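Foro > Casa y orden > Mudanzas y pisos pequeños

Tema: ¿Vajilla completa o cuatro platos y ya? Me mudo en agosto

marulla_80
Hola a todos, llevo tiempo leyendo y por fin me registro. En agosto dejo el piso compartido y me voy sola (¡por fin!) a uno que tiene una cocina ridícula, con dos armarios altos y un cajón que no abre del todo porque choca con el horno. Mi madre se empeña en regalarme la vajilla de mi abuela, que es preciosa pero son 80 piezas contando tazas y salseras. Yo con cuatro platos hondos y cuatro llanos voy sobrada. ¿Qué hacéis vosotros con estas herencias? No quiero disgustarla.

TonetDelPuerto
Cógela. Te lo digo por experiencia: yo dije que no a la de mi tía, se la llevó un primo y ahora cada Navidad me toca verla en su mesa. Si no cabe, la guardas en cajas y ya aparecerá un sitio.

Despina Sârbu
Discrepo con Tonet. Las cajas "ya aparecerá un sitio" las he mudado yo tres veces sin abrirlas, y pesan como muertos. Habla con tu madre y quédate las piezas que vayas a usar de verdad. Yo me quedé con seis platos y la sopera, mi hermana con las tazas, y todas contentas.

TonetDelPuerto
Pero una vajilla partida ya no es una vajilla, mujer. Es un montón de platos sueltos.

Despina Sârbu
Pues a mí la sopa me sabe igual en plato suelto :)

galgo_viejo
Yo vengo a hablar del transporte, que es donde se rompe todo. Los platos SIEMPRE de canto, como los discos de vinilo, con papel entre uno y otro. En mi última mudanza contraté a los de Mac Mathúna, me cobraron 200 euros y me los metieron tumbados en una caja enorme. Perdí 14 platos. Catorce. Todavía estoy esperando que me contesten al correo.

marulla_80
Ay, galgo, qué disgusto. ¿Y cajas de cartón normales o las de plástico con tapa? He visto unas de Fliklow que parecen buenas pero me parecen caras para usarlas un día.

galgo_viejo
Cartón doble, pequeñas, y que no pesen tanto que no las puedas levantar tú. Las de plástico para cazos y cosas que no se rompen.

Nuria_cocinillas
Yo soy del equipo plástico, lo siento, galgo. El cartón se humedece en el trastero y luego se abre por abajo. Las Fliklow las tengo desde hace años y ahí siguen, eso sí, las tapas son malísimas. Las de Unstead cierran mejor pero no se apilan bien si son de distinto tamaño. Y para lo de diario, en vez de armario uso una caja transparente sin tapa, que la saco entera a la mesa y la vuelvo a meter. En una cocina pequeña es comodísimo, de verdad, pruébalo antes de comprar estanterías.

TonetDelPuerto
¿Y no se te llena de polvo?

Nuria_cocinillas
Lo que se usa cada día no coge polvo, Tonet. Lo que coge polvo es lo de tu primo, jajaja.
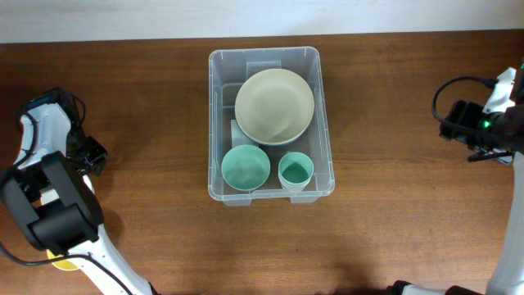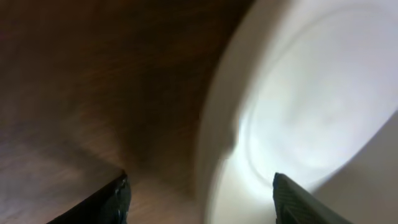
La caja transparente con el bol grande dentro, y en la segunda foto la pieza blanca de cerca, lisa, sin dibujo.

marulla_80
¡Qué buena idea lo de la caja! Me gusta mucho más que el organizador metálico de Flernov que tenía en el carrito. Actualizo: he hablado con mi madre y le parece bien que me lleve parte y que el resto se quede en su casa "hasta que tengas un piso como Dios manda", palabras textuales. La salsera me la llevo, que es la que más me recuerda a mi abuela.

Despina Sârbu
¡Bien hecho! Usa la salsera aunque sea para el kétchup.

TonetDelPuerto
Para el kétchup... de verdad que hay cosas que no se dicen.

galgo_viejo
De canto, ¿eh? Los platos de canto.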